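# Pakico Opens Its Rulthorpe Workrooms to Visitors
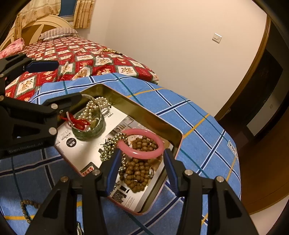 Staff report

RULTHORPE, 2023-02-03. Pakico held an open day at its Rulthorpe site this week, giving residents and local businesses a look at how the company gathers training material for robot hands. The visit ran in two sessions, with 40 people signed up in all.

Pakico does most of this work with handheld grippers. A person carries the tool and picks things up with its two padded fingers, and the recordings are later used to teach robot arms the same motions. The company furnishes its rooms like ordinary homes, with beds, curtains and household clutter, and staff work through a list of everyday jobs in each one.

The demonstration that drew the most questions was the sorting of a jewelry box. The open tin held strings of beads, a pink bangle, a gold ball chain and a small green jade cup with pearl beads draped over it. Visitors watched an operator take pieces out one at a time and lay them on a plaid cloth. Beads and fine chains are hard for machines to handle, the company said, as they slide, tangle and change shape when lifted.

Visitors were then invited to try a gripper themselves, for up to 10 minutes each. Several had trouble with thin chains and did better with the bead bracelets. One group asked for a second turn and was given it at the end of the afternoon.

Other stops on the tour included a kitchen, where cups and lids were being put away, and a laundry room set up for folding towels. In a short talk between sessions, staff explained how recordings are checked and why failed attempts are kept along with the good ones. Questions from the floor dealt mainly with jobs, and with how long it may be before such machines are used in homes. The company gave no date.

Pakico opened the Rulthorpe site in August and now employs 14 people there. Most are local and had not worked with robots before they were hired. New operators train for two weeks before recording on their own. A sister site in Pralport handles larger items such as chairs and storage bins and was not part of the visit.

A similar event is planned for Pralport, the company said. Places will be free but must be reserved ahead of time through the Rulthorpe front desk. Children under 10 will need to come with an adult.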